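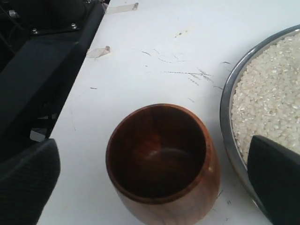
木のカップと、ステンレスのボウルに入った生の米

ドレフゲートのコネズビー地区にある食料品店「ハドグ」が、米を木のカップで一杯ずつ量って売る販売方法を2月から始めた。袋入りの米も従来どおり棚に並べるが、一杯から買える量り売りを店の奥の台に設け、客が持ってきた容器に入れて渡す。開始からひと月で売れたのは1424杯で、店が当初見込んでいた数を上回った。

カップの容量は、縁まですり切りで250ミリリットル。胴がゆるやかにふくらんだ形で、表面には赤みのある茶色の木目が縦に通っている。米はステンレスの大きなボウルに入れて台に置き、減ってくると裏の保管室から継ぎ足す。店では量り方を「すり切り一杯」に統一しており、山盛りにしたり、カップを揺すって詰めたりはしない。

店主のツェゲレダ・ゲブルさんによると、きっかけは袋の大きさについての相談だった。店でいちばん小さい米の袋は2000グラム入りで、近くの単身者向けの住宅に住む客から、使い切るまでに時間がかかる、台所に置く場所がない、という声が以前から寄せられていた。小さい袋を仕入れることも検討したが、同じ量で比べると値段がかなり高くなるため見送った。

「最初はデジタルのはかりを置くつもりでした」とゲブルさんは話す。昨年の秋、はかりを使った量り売りを数日だけ試したところ、夕方の混む時間帯に列が延びた。数字をぴったりに合わせようとして、米を足したり戻したりする客が多かったという。「家で炊くときは、皆さんカップで何杯と考えていますよね。それなら店でも同じでいいと思いました」

カップをつくったのは、同じ地区で木工所「シモ」を営むエフドキヤ・コワリチュクさん。ふだんは椅子の修理と食器の製作を半々で手がけている。ハドグからの注文は30個で、すべて同じ容量にそろえるという条件がついた。

コワリチュクさんは、外側の形よりも内側の仕上げに時間をかけたと説明する。「外から見て同じ大きさでも、中の削り方で入る量は変わります。底の丸みが少し違うだけで、すり切りにしたときの差が出ます」。作業では、まず内側を浅めに削り、水ではなく米を入れて量を確かめ、足りない分をさらに削るという手順を繰り返した。容量が大きくなりすぎたものは注文分から外し、木工所の棚で小物入れとして売っている。

木目や色合いは一つずつ異なる。明るい琥珀色の筋が目立つものもあれば、濃い茶色が勝っているものもある。店では色をそろえるよう求めなかった。ゲブルさんは「見た目がばらばらなのは構いません。量がそろっていれば文句は出ませんから」と言う。

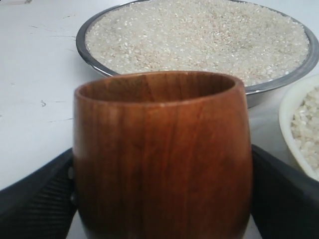 納品された30個のうち、店で日常の販売に使っているのは一部で、残りは予備として保管するほか、希望者に貸し出している。貸し出しは、家にカップがない客や、店と同じ量り方で炊きたいという客が対象で、期間は二週間。代金は取らず、名前と連絡先を書いてもらう。2月の終わりの時点では、貸し出し用のカップはすべて出払っており、順番を待つ人もいた。

店で扱う量り売りの米は、いまのところ一種類に絞っている。粒が短めの白米で、洗ってから炊くことを前提に売っている。産地や収穫時期は台の横の札に書き、仕入れ先が変わったときには札も書き換える。玄米や長粒米を加えてほしいという要望もあるが、ボウルを並べる場所が足りないことと、種類ごとに粒の大きさが違い、同じカップでも重さが変わることから、すぐには増やさない方針だという。

量り売りの受付は午前9時から午後6時まで。閉店は午後8時だが、量り売りの台は先に片づける。残った米はふた付きの容器に移して保管し、ボウルは洗って完全に乾かしてから翌朝また使う。カップについては、水に浸けず、固く絞った布で拭いて風通しのよい棚に伏せておく。洗剤は使わない。コワリチュクさんの指示によるもので、表面の仕上げを長持ちさせるためだ。

衛生面では、店員が量って客の容器に移すやり方をとっている。客が自分でカップを持って米をすくうことはできない。開店当初は自分でやりたいという客もいたが、説明すれば納得してもらえると店員のアヤントゥ・カッサさんは話す。カッサさんは量り売りの台を主に担当しており、一日に何十杯もすくう日がある。

「すくうときは、カップを少し寝かせて米に入れて、起こしてから縁を平らにならします。ならすのは細い木のへらでやっています。慣れるまでは、へらを動かすたびに米を台にこぼしていました」とカッサさん。こぼれた米は売り物には戻さず、別の缶にためている。

持ち込まれる容器はさまざまだ。カッサさんによると、多いのはジャムやピクルスの空き瓶で、布の袋やアイスクリームの空き容器を使う客もいる。湿った容器には入れられないため、その場合は店の紙袋を渡す。紙袋は無料だが、二杯を超えると底が弱くなるので、三杯以上買う客には二枚に分けて渡すことにしている。口の狭い瓶を持ってくる客のために、先月の半ばには口の広い漏斗も用意した。

客の一人、エイェルサレム・アラヤさんは、週に二度ほど仕事帰りに立ち寄る。買うのはたいてい二杯で、翌日の弁当の分まで一度に炊く。「前は大きい袋を買って、最後のほうは虫が心配で冷蔵庫に入れていました。冷蔵庫が小さいので、袋を入れると牛乳が横にしか入らなくて」と話す。いまは瓶を一つ鞄に入れて出かけ、中身がなくなった日に店へ寄るようにしている。

一方で、これまでどおり袋で買うほうがよいという客も少なくない。家族の人数が多い世帯では一度に使う量も多く、量り売りの台に並ぶ手間のほうが大きい。値段は同じ量なら袋入りのほうがわずかに安い。ゲブルさんもこの点は店頭で説明しており、四杯以上買うという客には袋を勧めることがある。

地元の料理教室で講師をしているキャサリン・バルデラマさんは、カップで買う方法には炊くときの水加減を決めやすい利点があると指摘する。バルデラマさんの教室では、重さと容積の両方で米の量を教えているが、家で続けやすいのは容積のほうだという受講者が多い。「米をカップで量ったら、水も同じカップで量る。道具を途中で替えないことが大事です。米は計量カップ、水は手近なマグカップ、というやり方だと毎回違う炊き上がりになります」

ただし、バルデラマさんは木のカップで水を量ることは勧めていない。木は水を吸うと形がわずかに変わることがあるためで、店のカップを借りた場合は、その容量を覚えておき、水はガラスや金属の計量カップで同じだけ量るのがよいという。店もこの助言を受けて、貸し出すカップに「米専用」と書いた紙を添えるようになった。

料理教室では来月、ハドグの米を使った初心者向けの回を開く。洗い方、浸す時間、鍋で炊くときの火加減を扱い、参加者は一人一杯分の米を自分で炊いて持ち帰る。会場は店から歩いてすぐの建物で、申し込みは店のレジで受け付けている。鍋は教室が用意するが、持ち帰り用の容器は各自が持参する。

店は今後、豆類についても同じカップでの販売ができるか試す予定だ。まずレンズ豆とひよこ豆の二つを候補にしている。ひよこ豆は粒が大きく、すり切りにしても隙間が多く残るため、一杯あたりの値段をどう決めるかがまだ固まっていない。コワリチュクさんには、豆用に一回り大きいカップをつくれるかどうかも相談している。

カップそのものを買いたいという問い合わせも増えているが、ハドグでは販売していない。シモでは同じ形のものを注文で受け付けており、受け渡しまでに数週間かかる。容量をそろえる必要がない場合は、それより早く仕上がるという。

量り売りの値段は一杯ごとの定額で、台の札に表示している。支払いはほかの商品と一緒にレジで済ませる。カッサさんが杯数を書いた紙を渡すので、会計のときにそれを出せばよい。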